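Speaker notes – "The chip that would not let go"
Ikamdale meetup on small automation, talk slot 10 minutes plus questions

Start

Good afternoon. I work at Musen, in the group that builds the cell for taking apart and refitting old desktop computers. I will tell you about one fault which cost us most of July. Please ask at the end, I lose my place easily.

Slide 2 – the job

Keep this short. One arm, one gripper with two fingers, one computer on its side with the panel off. The arm takes the processor from its place on the fixture and puts it into the socket. A person closes the plate and the lever afterwards. We never gave this step to the robot and after this talk you will understand why I am glad.

The socket has very small contacts. If you bend a few of them, the board is scrap. So the last few millimeters are the only part of the motion that I lose sleep over.

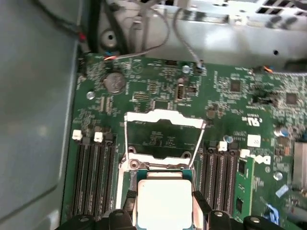

Slide 3 – the fault

We ran 627 placements before the Trerkham site accepted the cell. All good in the log. Then in the first weeks of real work we got 4 damaged sockets, and the log said "placed OK" each time. This is the part I want people to remember. The log did not lie exactly. It recorded that the fingers had opened. It did not record that the chip had stayed down.

What happened: the fingers opened, the arm went up, and one edge of the chip stuck a little to the left finger. It lifted on one side, maybe one millimeter, then dropped back at an angle. (Show with two business cards. Do it slowly, the people in the back could not see last time.)

Slide 4 – where we looked first, and were wrong

We blamed the calibration. We repeated it many times and the numbers were fine. Then we blamed the fixture, and Staniforth, who made the finger pads for us, sent a new set. With new pads the fault went away for 189 placements and we were very happy. Then it came back. I had already written the email that it was solved. Please do not write this email too early.

The real cause was a small residue of thermal paste. Used processors are cleaned before they come to us, but the cleaning is by hand and sometimes a thin film stays near the edge. It moved to the pad and collected there. New pads were clean, so of course they worked for a while. 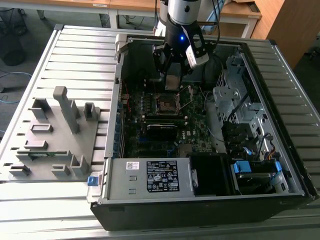

Slide 5 – the safety side

There was also a near miss, and I prefer to tell it myself. During the search one of us paused the program from the tablet and reached in to wipe a pad. A pause is not a stop. The motors keep their power and another person at the tablet can press resume. On our cell the arm comes down from above, right over the open computer, so a hand that goes to the fingers is also between the wrist and the metal of the case. Nothing bad happened, the colleague saw the arm move and pulled back. But we were lucky and I do not like to be lucky.

The rule now: protective stop first, then the hand goes in. The person who reaches in also carries the tablet.

Slide 6 – what we changed

Pads are wiped at the start of every shift and at lunch. The fingers open in two small steps, with a short wait between. After release, the wrist camera takes a picture and compares the edges of the chip with the socket. If the angle is wrong, the arm stays where it is and calls a person. This adds a few seconds per computer. The Trerkham people complained at first – they don't complain now.

Still open: the check has trouble when the lid of the chip reflects the room light. We tried a paper shade, it fell off. If somebody here has a better idea, please find me at the coffee.

Questions. If no one asks, tell the story of the wrong screwdriver.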